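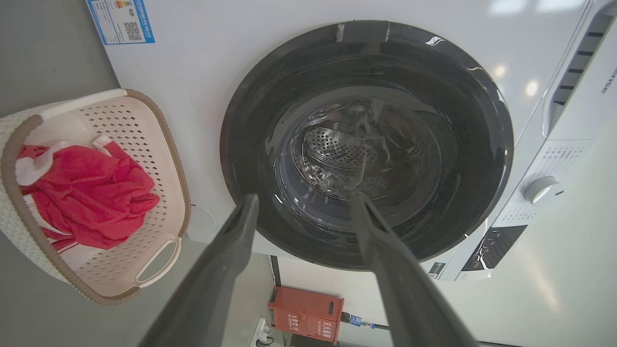

I have had the Tamihana home arm on loan for 52 days now, and a few people have asked whether it is worth the money. I said I would write it up when I was done with the laundry part, so this post is mostly about laundry. Dishes will get their own post if I keep the thing that long.

The Tamihana is a single arm with a two-finger gripper and a small camera at the wrist. It is sold in the US by Clendbridge, who also run the subscription. You can buy the arm outright or rent it. Renting is 786 dollars a quarter with the software included, and that is the plan I was lent. There is a cheaper plan without the laundry tasks, and I would not bother with it.

Setup took me most of an afternoon. The base bolts together with the tool in the box. The printed guide covers the bolts well and the network part badly, and I ended up using the PDF on the Clendbridge site, which is a newer version. If you get one, skip the paper and go straight to the PDF. Calibration is a matter of standing a marker card in a few spots and pressing a button on the tablet.

After that you teach it your washer. It wants a front loader. You bring the arm up in front of the door, let it look at the drum from a few angles, and confirm the outline it draws on the tablet. Mine had trouble with reflections off the door ring when the overhead lights were on, and kept putting the rim too high on one side. I redid it in the morning with the lights off and it was fine.

Loading is the part it does well. I set it to take 10 pieces from the basket for each test load. T-shirts and towels went in almost every time. Socks were hit or miss. It would pick up two and drop one on the floor, and it does not go back for what it drops. Anything with a drawstring was a problem and I stopped giving it hoodies in the second week.

Unloading is slower. Damp clothes stick to the drum and to each other, and the gripper tends to come out with either nothing or half the load. There is a "clear drum" setting that tries again until the camera sees only metal. It left a dark sock behind on 3 occasions that I know of. I would check the drum by hand before starting another wash.

It will not turn the dial or pick a program for you. The sales page says "supports most washers," and I read that as including the controls. Support told me controls are planned for January. I would not buy on the strength of that.

The fingers come with hard tips. Wenisgate makes a soft tip set that fits the same mount, and I bought a pair with my own money. They grip thin cotton better and they don't pinch. They also pick up lint, so you have to wipe them down. I think they should come in the box.

Noise is low. I could hear it from the next room but not over the spin cycle. The stop button is large and works right away, and the arm stops when you lean on it. I still would not run it with small kids in the room.

Would I pay for it? At the rental price, no. Loading a washer takes me a couple of minutes and the arm takes a good deal longer. If bending or lifting is hard for you, the answer could be different, and in that case I would rent one quarter before buying. The Jasammont arm is the other one I want to try, but their loan list is long.

Posted September 14, 2021

Comments

dkl_home: Does it close the door too or do you have to do that?

Reply from author: It pushes the door shut if you leave it partly open. It can't reach mine when it is swung all the way back.

quiltmom4: Thanks for this. My hands are bad and I was looking at the Clendbridge plan. Is there a deposit?

Reply from author: There is, and it is refundable. Ask them for the current amount, mine was waived for the loan.

tworivers: Same trouble with socks here. I put them in a mesh bag and it picks up the bag fine.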